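**Border screening: what changes in October**

The revised exit and entry screening rules for the Stulthorpe crossing take effect in October. Subscribers who move staff or goods through the crossing should read the notes below before filing any travel plan that relies on the old forms. The old forms will be refused at the gate from the first day of the month, including forms that were stamped earlier and not used.

The rules follow the Žukauskas review, which looked at how watchlist checks were carried out at land crossings over an 18-month period. The review found that names were being matched on spelling alone. A traveler whose name had been copied from one alphabet to another could produce several spellings, and only the one printed in the passport was checked. Of the 300 records the review pulled for close reading, 151 had at least one second spelling on file that the gate software did not search.

Matching will now be run on three fields together: name, date of birth and place of birth. Second spellings held on file will be searched at the same time. A match on all three fields stops the traveler. A match on two sends the traveler to a second desk, where an officer compares the travel history by hand. A match on one field alone is logged and the traveler continues.

The practical effect is longer waits at the second desk. Common family names paired with a large city of birth will meet the two-field test often if the date of birth is missing or partly filled in. Several readers have written to ask if a year of birth is enough. It is not. Passports that show only a year will be treated as having no date, and the holder should carry a birth record or a signed letter from the issuing office.

Cash declarations change as well. The form now asks for the source of the money and the name of the person who will receive it. Mixed currencies must be listed line by line. A single total in one currency, which was accepted under the old rules, will be sent back. Group declarations are no longer allowed, so a crew of four traveling in one vehicle files four forms even where the cash belongs to one employer.

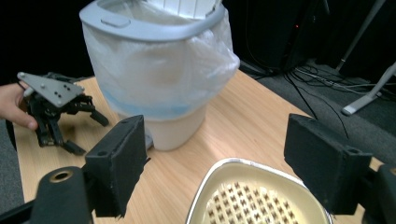

*Hand-held gripper and lined bin on a wooden tabletop.*

Goods vehicles are split into two lanes. The left lane takes sealed loads with a full manifest filed the day before. The right lane takes everything else, including part loads, personal effects and any vehicle whose seal number does not agree with the manifest. The left lane closes at 6 p.m. The right lane stays open until 9 p.m., but drivers who join the line after 8 p.m. may be held over to the morning.

Night vision gear, body armor and radio sets above the listed power limit need a permit in the name of the person carrying them. Company permits are not accepted for hand-carried items. This has caused trouble for security contractors, who have so far carried equipment under a single firm-wide paper. Two firms, Hilten and Sadik, asked for a grace period and were given until the end of the month for permits already in process. The grace period covers renewals only. New requests get the new form.

Hefin Morris, who covers land crossings for this newsletter, spent two mornings at Stulthorpe during the trial run. His notes record that the second desk had one officer on the early shift and two from 10 a.m. The line for the desk was shortest before 7 a.m. He also notes that the printed guide handed out at the gate still shows the old cash form on its back page. Travelers should use the form number at the top right corner to tell the versions apart; the new one ends in B.

On record keeping, scans of passports taken at the second desk will be held for 50 days and then deleted if no match is confirmed. Confirmed matches are passed to the interior ministry and are kept under its own rules, which have not been published. Travelers may ask in writing for a copy of any record held at the crossing. The request must be made in person or by post. Email requests are being returned without action.

There is still no clear appeal route for a wrong match. The draft rules had a section on it, numbered 3, that was taken out before the final text was issued, and the numbering was not corrected. A traveler stopped on a three-field match can ask for the shift supervisor, who has the power to release but does not have to give reasons. A release applies to that crossing on that day. It does not clear the record, so the same person may be stopped again on the way back. Anyone released in this way should ask for a written slip with the time and the officer's number and keep it with the passport.

Employers should check the following before the first trip under the new rules:

- Date and place of birth in the travel file agree with the passport, letter for letter.
- Any second spelling used on a visa or work permit is listed on the cover sheet.
- One cash form per person, version B.
- Permits for controlled items name the carrier.

The air crossing rules are on a separate timetable and are not affected. A draft is expected in the winter. Questions on goods lanes should go to the freight desk and not to the screening office, which does not answer them.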